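PC Service and Repair
Unit 8: Processor Power Delivery and Socket Inspection
Handout prepared by Zuleica Honorato. Bench sections supervised by Thulani Xaba.

Read before the bench period. Sections 8.1 to 8.3 are covered in the lecture. Section 8.4 is done in pairs at the bench and written up on the Plarneo sheet.

8.1 What the regulator does

The power supply delivers 12 V to the board. A desktop processor runs its core at a little over 1 V and draws a large current at that voltage. The conversion takes place on the motherboard, within a few inches of the socket, because resistance in long copper traces would waste power and let the core voltage sag under load.

The circuit is a multiphase buck converter. Each phase has a pair of switching transistors and an inductor. A controller chip turns the phases on in rotation, so the ripple from one partly cancels the ripple from the next. More phases means less current per phase and less heat in each part.

Average output voltage of an ideal buck stage:

Vout = D x Vin

where D is the fraction of each cycle during which the upper transistor conducts. For Vin = 12 V and Vout = 1.2 V, D = 0.10. Work the same figure for 1.05 V before class.

8.2 Finding the parts on a board

Start at the socket and work outward. The inductors, usually called chokes, are the easiest parts to find, being large, few and nearly identical. On many boards one choke corresponds to one phase, but check this against the service documentation. An additional choke may belong to the input filter or to the memory supply.

Output capacitors sit between the chokes and the socket. Bulk capacitors for the input side are normally taller and stand farther out. Auxiliary processor power enters through a square four-pin connector on most boards of this class. Do not confuse it with the main board connector, which is much longer.

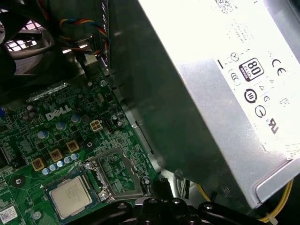
Fig. 8-1. Dell desktop board in its case, processor installed. Three chokes and a row of five small capacitors lie near the socket.

In the figure, note the spacing between the row of small capacitors and the edge of the socket. The short path is deliberate. These capacitors supply current during the first moments of a load step, before the controller can respond. Note also the larger capacitors with silver tops and blue sleeves, which are spread over a wider area of the board.

8.3 Capacitor faults

Aluminum electrolytic capacitors age by losing electrolyte. Equivalent series resistance (ESR) rises, the part runs hotter, and the loss speeds up. Signs, in the order they are usually noticed:

Top of the can domed instead of flat.
Brown or crusted deposit at the vent or around the base.
Can tilted, with the rubber seal pushed out underneath.
Sleeve shrunk back from the top edge.

A capacitor can fail electrically with none of these signs. A flat top is a reason to go on to measurement and does not clear the part. In-circuit ESR readings on parallel capacitors give the combined value for the group, so one bad part in a row of good ones may not show.

Replacement parts must match in capacitance and diameter, with equal or higher voltage rating, equal or higher temperature rating, and ESR near the original. General-purpose types are not suitable on the processor rail.

8.4 Bench procedure

1. Shut down, unplug the line cord, hold the power button for five seconds. Wait 60 seconds.
2. Put on the wrist strap and clip it to bare chassis metal.
3. If the power supply blocks access to the board, release it and move it clear. Support its weight by hand. Do not let it hang from the harness or rest on capacitors.
4. Record board maker, part number and revision.
5. Sketch the socket area. Mark chokes, output capacitors, bulk capacitors and the four-pin connector.
6. Inspect each capacitor top under the lamp from a low angle. Doming is hard to see from straight above.
7. With the socket frame open, do not touch the contacts or the underside of the processor. Check the frame screws for looseness by eye only.
8. Close the frame before any tool is used near the socket.

Do not open the power supply housing. Its primary capacitors can hold up to 354 V after the cord is pulled.

8.5 To hand in

One sketch per pair, labeled, with the Plarneo sheet attached. State the number of phases you believe the board has and the evidence for it. Marked out of 34. Unlabeled sketches are returned without a mark.

Reading for Unit 9: Adams, chapter on memory supplies, first half only.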